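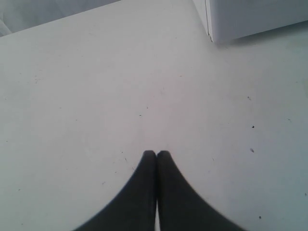
Chapter 2
Surfaces, Color and Light in the Work Area

Light that falls on a work surface is partly absorbed and partly sent back toward the eye, and the share sent back depends mostly on the color and finish of the surface. A white surface returns most of the light that reaches it. A matte charcoal one returns very little, and when the two are placed together, as at the opening of this chapter, the eye has no trouble telling where one stops and the other starts. Even a thin sliver of white between two dark shapes is easy to pick out. This difference in lightness between an object and what lies behind it is called contrast, and it is the first thing to consider when planning a bench, a desk or a kitchen counter.

Chapter 1 dealt with the lamp itself: how much light it gives, in what direction and at what cost. This chapter deals with everything the light meets after it leaves the lamp. Many rooms that are described as badly lit have enough light in them. The trouble lies in dark walls, a glossy tabletop, or tools that are the same shade as the bench they rest on.

Take the repair shop run by Riet Nijs at Michiels, a small firm that restores clocks. Her first bench was stained dark brown, and steel screws showed up well on it, but blackened parts were hard to find. She asked for a second lamp. The lighting planner, Riaan Hendricks, measured 600 lux at the bench, a reasonable level for general assembly, and suggested a pale mat before any new lamp was bought. The mat cost less than the lamp and the dark parts could be found again. Bright steel parts now stood out less, so she kept one section of the old bench uncovered for them.

The example shows that no single surface suits every task. A pale background helps with dark objects and a dark background helps with pale ones. Where both are handled, a mid-gray is a common choice -- it gives moderate contrast with each.

Finish matters as well as color. A matte surface scatters light in all directions and looks much the same from any seat. A glossy surface reflects it like a weak mirror, and a worker facing the lamp may see a bright patch where the work should be. This is reflected glare, and adding light usually makes it worse.

Section 2.1 defines reflectance and explains how to estimate it with a gray card. Section 2.2 covers contrast, and Section 2.3 covers gloss and glare. The exercises at the end of the chapter need a light meter, a sheet of white paper and a sheet of black paper.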